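Re: [arm-list] grasp retries, which number do we report

13 Aug 2018

Barnabás Katona wrote:

> Berwyn, before I touch the draft: is the 70 percent for first tries only, or does it count the retries too? And is that with the overhead view or just the side one? The Grusura baseline only had the side view, so I can't put them in the same table if not.
>
> Also you never said what's being picked.

First tries only. Retries are in a seperate column, don't merge them. Both views used, so no, not the same table. I'll rerun side only and send it.

Objects are candies out of the Haribo tub or a clear bowl, same arm as before:

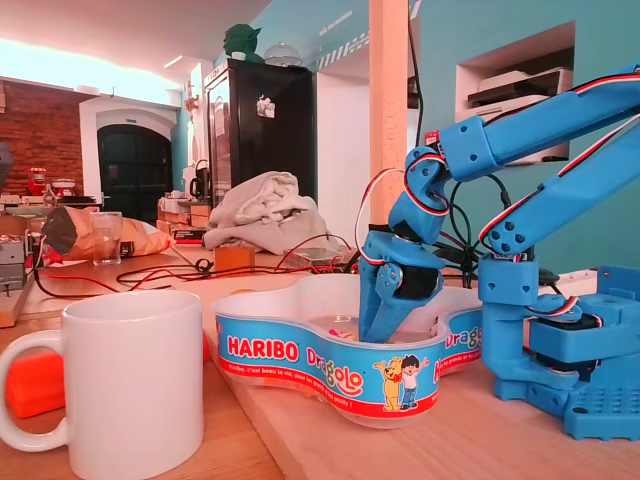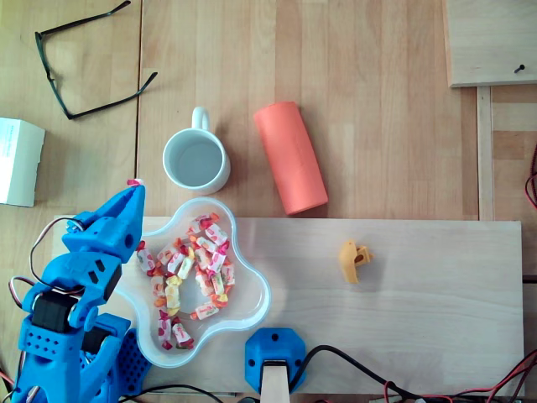
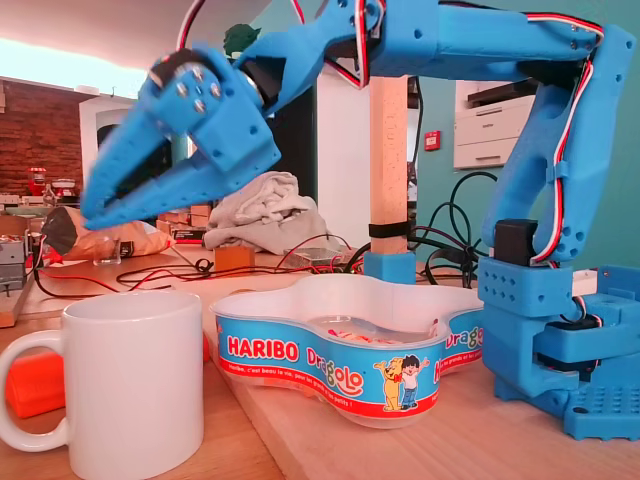 **Nukari Manipulation Club, Learning from Demonstration group**

Method is what we said in the spring. Record demos by hand, train one policy on all of them, no tuning per tub position. 535 demos in the set now, over 2,390 grasp attempts logged if you count the early junk (don't, the gripper offset was wrong for most of it).

What seems to matter:

- tub position. Moving it toward the base hurts more than rotating it
- wrapper ends. Policy goes for the twist, slips, closes again on nothing
- chunk length. Went down to 4 steps, less overshoot on the way into the tub. Slower tho

Haven't tried the Kazemi loss yet. Somebody on the list said it helped with small objects, if that was you please send the config, mine diverges right away.

Barnabás, can you leave the results section alone til I push the side only run? Intro and related work are all yours. The Rundolent citation is still wrong in there, its the older paper we want.

Berwyn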